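Home > Bathroom and hallway > Cabinets > Rokel wall cabinet

The Rokel Wall Cabinet

Painted steel, lockable, in chalk, moss or ink blue
Made in Skonderbridge by Yammine

We've wanted a proper medicine cabinet on this site for years, and the Rokel is the one that finally got us excited. It's slim, it's solid, it shuts with a lovely soft clunk, and it has room inside for the things people really do keep in a medicine cabinet (the thermometer, the tweezers, the cough syrup with the sticky lid, the enormous bottle of sun cream that never fits anywhere).

Most cabinets we looked at were built for a row of small neat jars. The Rokel was drawn up by Tamer Shboul, who runs the design side at Yammine, and he began by asking everyone in the workshop to bring in whatever was in their own cupboard at home and tip it out on a bench. Tall bottles, flat boxes, rolls of bandage, half-used packets gone soft at the corners. The shelf heights came straight out of that heap!

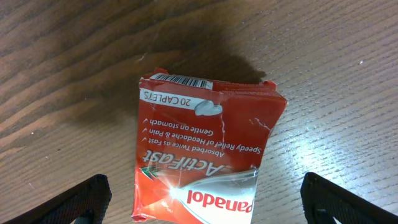
Crumpled medicine packet on a wooden tabletop.

Shelves you can move with one hand

There are 6 glass shelves, and every one of them lifts out. They sit on little rubber-topped pegs which push into holes down both sides, so you can have a tall gap at the bottom for mouthwash and a tight one above it for plasters. The pegs grip well. We slammed the door over and over in the shop and nothing hopped off, though a tall thin bottle at the very front will wobble if you're rough with it.

The glass is toughened and the front edges are polished, so it's pleasant to wipe down. If you'd like fewer shelves, leave some out and keep them flat behind the towels. The spare pegs live in a tiny clip inside the door, and I can't tell you how pleased I was to find that clip.

A tray inside the door holds smaller bits such as nail scissors, safety pins and lip balm. It unhooks for washing. One thing to mention: with the tray in place, anything wider than the shelf will catch, so keep bulky boxes pushed well back.

The lock

It's a simple cam lock with a key, fitted near the top edge of the door where small hands have a harder time reaching it. 2 keys come with each cabinet. Please don't hang one on a hook right beside it! Yammine can cut more if you lose them; the key number is stamped on the lock barrel and it's worth writing it down before you put the cabinet up.

You can leave it unlocked day to day and the magnet will keep the door shut. The lock isn't meant to stop a determined adult with a screwdriver, and if you need to store controlled medicines for a workplace or a care home you'll want a different sort of cabinet altogether. Ring us and we'll point you to one.

Getting it on the wall

The cabinet hangs on a steel rail. You screw the rail to the wall, hook the cabinet over it, then put the lower screws in from the inside to stop it lifting off. One person can do the rail. For the hanging part get somebody to help, because it's heavier than it looks once you're holding it at arm's length above a basin.

Screws and plugs for brick and block are in the box. For plasterboard you'll need your own fixings, and please buy good ones, rated for more than you think you need. Take the shelves out first. Hang it somewhere away from the shower if you can, as lots of medicines don't get on with steam. A hallway or a landing is a very good spot, and plenty of our customers have one by the back door. The door can be hinged left or right; swap the hinge pins before you hang it, not after, as we found out.

What to put in it

We're shopkeepers and no substitute for your pharmacist, so do ask them about anything you take. What we can pass on is how our own ones have ended up arranged, after a bit of trial and error.

Top shelf: things that are only for grown-ups, and things we hardly ever touch. Middle shelves: daily stuff, one shelf per person if there's room. Bottom: bottles and anything that might drip. Keep the leaflets. They fold up and slide neatly behind the boxes, and you'll want them on the night you can't remember whether it's before food or after.

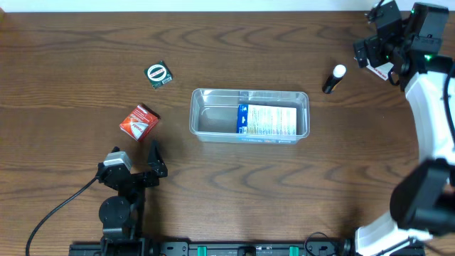 Have a good clear-out before you fill it. Ours turned up hay fever tablets from a house move, eye drops that should have been thrown away long ago, and three separate tubes of the same cream. Pharmacies in the UK will take back old and unwanted medicines, so bag them up and drop them in next time you're passing. Don't flush them. We do our own clear-out every December, before the family arrives and somebody goes looking for indigestion tablets.

Colours and finish

The steel is powder-coated inside and out. Chalk is a warm white, a touch creamier than most bathroom tiles. Moss is a soft grey-green and it's the one in our shop window in Drurkport. Ink blue is darker than it looks on a screen, nearly black in a dim room, and it's my favourite by miles. We're happy to post you a painted swatch free of charge, and we'd suggest it if you're matching to tiles.

To clean it, use a damp cloth and a drop of washing-up liquid. Cream cleaners will dull the finish. If you chip it, Yammine sells touch-up paint in all the colours, in a bottle with a brush in the lid like nail varnish.

Details

Width: 332 mm
Body: powder-coated steel
Shelves: toughened glass, fully adjustable
Door: reversible, magnetic catch, cam lock
Supplied with: hanging rail, keys, door tray, pegs, screws and wall plugs for masonry
Not supplied: fixings for plasterboard

Delivery and returns

Cabinets come boxed and built, with the shelves packed separately in card sleeves. Check the glass while the driver is still there if you can, and send us a photo if anything has cracked. We'll get a new shelf out to you and you needn't send the broken one back. Unused cabinets can be returned in their box. Once it's been on the wall we can't take it back unless there's a fault.

Yammine has made 2,000 of these so far and is still tinkering. The newest batch has a slightly stiffer door tray, which we think is a real improvement, and the new tray fits older cabinets too. Ask for it by name when you ring: it's the Rokel door tray, second pattern.

Come and have a go with one

There's a Rokel on the wall at the Drurkport shop with the door unlocked and the shelves loose, so you can move everything about and see how it feels. Bring your tallest bottle!

Page updated 13 April 2023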